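Week three of teaching by hand at Vuvow. We moved out of the lab and into an ordinary office, with the long conference table as the work area.

The task is simple to say: pick up the cup, put it on the coaster, let go. I hold the gripper and do it myself, over and over. The robot learns from the recordings.
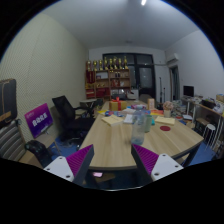
We have 191 demos so far. The target is 400. Markos Alexiou does the evening shift and he is slower than me – his demos train better.

My mistake in July was rushing the approach. The policy copied that and knocked things over. Now I pause above the cup before closing the fingers.

Clear bottles are still hard. The model we trained on the first 25 bottle demos closed too early most of the time.

Someone asked why we don't use remote control. We tried it on the Galanis arm. It works, but each demo took over 3 times as long, and my wrist movements came out stiff.

Next is the same task with the cup starting in a new spot each time. Will post the numbers when we have them.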